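Notes for week 4: single use, reuse, and what "waste" means

Hi all. These are my notes from the lecture, tidied up a bit and with the parts I skipped when we ran over. If you were there you can skim the first section. If you weren't, please get the discussion notes from Muthu Rodrigues too, since my handout doesn't cover what came up in the room (and a lot came up in the room!).

Where we left off

Last time we ended on the idea that waste is a category people make, and that the line between "thing" and "trash" moves depending on who is holding it. I gave you the example of the newspaper: worth a dollar or two in the morning, kindling at night, packing material when you move house, and then a historical document if it sits in an attic long enough. Same paper the whole way through. Kaede Ueda asked whether this works for food, and I said I'd think about it. I did, and I think it works up to the point where the food spoils, and after that biology has a vote. But look how much food gets thrown out well before that point because of a printed date, and you're right back in social territory.

Keep that in your head while we talk about cups.

The shared cup

For most of the history of public drinking in American towns and railroad cars, there was one cup. It hung on a chain by the pump or sat next to the water barrel, and everybody drank from it. People complained about it, but it was normal, and offering somebody your own cup could even be a little rude — as if you thought they were dirty.

Then in the early 1900s germ theory got out of the medical journals and into posters, school lessons and state law. Kansas banned the common cup on trains in 1909 and other states followed pretty fast. Paper cups were already being made at that point, and the makers did very well out of the bans. I want you to notice the order of things, because it's going to be on your mind when you do the reading: the cup was first sold as a health product. Convenience came into the advertising later, and by the middle of the century convenience was pretty much the whole pitch.

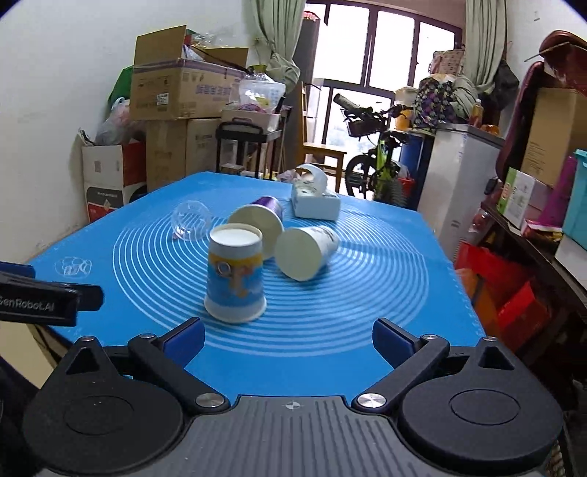
One thing students often get wrong in their essays is the idea that people just took to disposables because they were easy. They had to be taught! Folks who had lived through the Depression and then wartime rationing saved string and washed out jars. Plenty of them rinsed out their throwaway cups and put them back in the cupboard. My grandmother did this until she died, and she had a whole drawer of plastic spoons that had come with takeout. Throwing away a perfectly good object felt wrong to her, and it took a couple of decades of ads and vending machines and drive-ins for that feeling to fade in the generation after.

So when you hear somebody say that people are "naturally" wasteful, ask them which people, and when.

Paper is mostly not just paper

A short technical detour. A plain paper cup goes soggy, so early ones were waxed. Wax is fine for cold water and terrible for hot coffee, and later makers moved to a thin plastic lining, usually polyethylene. The lining is what makes the cup work and it's also what makes it a headache for recycling, since the mill has to separate the two layers before it can use the fiber. Some mills can do it and plenty can't, or won't, because the volume isn't there. Clear plastic cups have their own problem: several kinds of plastic look nearly the same to the person sorting them.

You don't need the chemistry for this course. What I do want you to take away is that "recyclable" describes a possibility, and whether the possibility happens depends on the town, the mill, the price of pulp that month and whether somebody left half a latte in it.

The Halow case

This is the part I rushed, sorry. Halow was the deposit scheme that Ladi Akande wrote up in the packet. It ran for 34 weeks starting in July, with a shared reusable cup you could borrow at one café and return at another. You paid a 2 dollar deposit. They bought 3320 cups to start, which everyone thought was way too many.

It wasn't enough. The cups didn't get lost in the sense of falling down a drain. They went home with people. Akande went and interviewed borrowers and found them in kitchen cabinets, on desks, holding pens, holding toothbrushes. One man was growing basil in his. The deposit was small enough that people thought of it as a price, and once you've paid the price of a cup, well, you own a cup. (This is the same thing you saw in the daycare late-fee study, if you took my other class.)

Narayanan Sastry's reply, which is the short piece right after it, says the scheme failed on design: the cup was too nice. I have some sympathy for this. It had a good lid. He compares it with Onishi, a lunch canteen where the cups are thick, ugly and stamped on the bottom, and almost all of them come back. But the Onishi customers also eat there every day and know the staff by name, so I don't think he can pin it all on looks. Argue with me about this in section if you disagree, I'd love that.

What to read

Akande, "Kept Cups," in the packet
Sastry, "A Reply on Ugliness," in the packet
Kaede Noguchi, chapter 2 of the Masavow reader. The first few pages are slow. Stick with it until she gets to the milk bottles.

For section

Pick one object in your house that was meant to be thrown away and wasn't. Write a page on how it got where it is and who decided to keep it. Roommates and parents are fair sources, just tell me who said what. I don't want a page about how we should all use less stuff — I've read that page many times and I agree with it.

Due 11/9/22 in the box outside my office, on paper if you can manage it. Yes, I know. If you're turning it in online, put it in the folder on Lelanum and put your section number in the title, or it ends up in the big pile and I can't find it.

Office hours are the same as before. The film screening is moved and I'll send the new room when I have it.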